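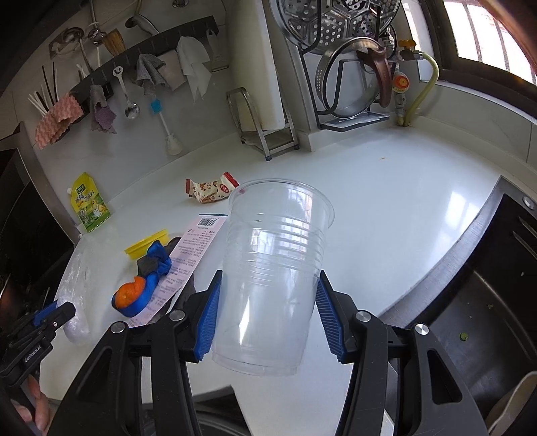 A clear plastic cup held between the ridged pads of a hand-held gripper, over a kitchen counter.

Relaren releases version 2 of Pirkolar grasp planner

Thu 17 January – Relaren has released version 2 of Pirkolar, its grasp planning and grip control package for two-jaw grippers. The main change is in how the software handles thin-walled objects such as disposable cups, yogurt pots and soft bottles, which earlier releases treated as rigid bodies.

In version 1 the planner fitted a closed shape to the point cloud, picked a pair of opposing contacts and sent a fixed closing force to the controller. The approach works on mugs and cans. On a thin cup the walls give way before the target force is reached, the jaws keep closing, and the contact points used by the planner no longer match the object.

The new release replaces the fixed force with a stiffness estimate made during the first part of the close. The controller compares jaw travel with motor current, fits a slope, and stops at the lowest force that the slip model predicts will hold the object. The estimator runs at 500 Hz on the gripper's own controller board and needs no tactile sensor in the pads.

"We had been trying to solve this in perception, by classifying the material," said Oldřich Ďurica, who maintains the control module. "Clear plastic is the worst case for that. The depth map has holes in it and the color image mostly shows whatever is behind the cup. Measuring the stiffness at contact takes a few milliseconds and does not depend on the lighting."

Perception has changed as well. Depth readings on transparent surfaces are now masked out instead of interpolated, and the object outline is recovered from two color views taken during the approach. The planner then prefers contacts close to the base of a cup, where the bottom disk supports the wall. Users can turn the preference off or set a height band of their own in the grasp configuration file.

Relaren tested the release on 392 recorded grasps from household kitchens, replayed against the planner offline. The company has published the replay scripts but no overall success rate. According to the release notes, two failure types remain open: cups nested inside each other, which are segmented as a single object, and cups standing against a reflective surface such as a steel sink, where the outline can merge with its own reflection.

Cluttered counters are handled by a new collision layer named Gader. It stores deformable items, among them cloths, bags and food pouches, as soft volumes with a contact cost. Under version 1 every one of these was a hard obstacle, and the planner often returned no path when a towel or a plastic bag lay near the target. Gader can be loaded separately and accepts standard mesh and voxel input.

Tatiana Malý, who works on planning at Relaren, said the costs need tuning for each site. "The defaults are conservative. If the arm takes a long way around a dishcloth, lower the cloth cost first and leave the global margin alone," she said.

Configuration files from version 1 load with warnings. The max_force field is still read but now acts as an upper limit, so installations that relied on it as a set point will grip more lightly after the update. The old behavior can be restored with the legacy_close flag, which will be removed in October.

The Urban simulator plug-in has not been updated yet and should be kept on the previous branch. Packages for the planner, the controller firmware and Gader are available from the Relaren download page. The firmware must be flashed before the planner is started, as the two sides check protocol versions on connection and refuse to run if they differ.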